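January 24, 2024

Readers of this page will recall that the Nadell toy drive closed its collection in July. The final tally was 1,333 items, of which 56 could not be passed on and were returned to their donors. I wish to set out how donations will be handled this year.

All items must be clean and free of loose parts. Knitted toys remain welcome. Each household may bring up to 10 items per visit, and larger gifts should be arranged in advance with Sugeng Purba at the Akunness office. 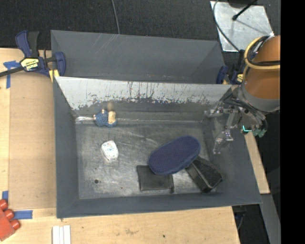
Receipts will be issued on request. Donors who did not receive one last year may still write to me, and a copy will be sent by mail. The storage room at Yazdani Hall has been reserved again at a cost of $300, paid from the general fund.

Battery-operated toys will not be accepted. Questions about drop-off hours should go to the Akunness office as well.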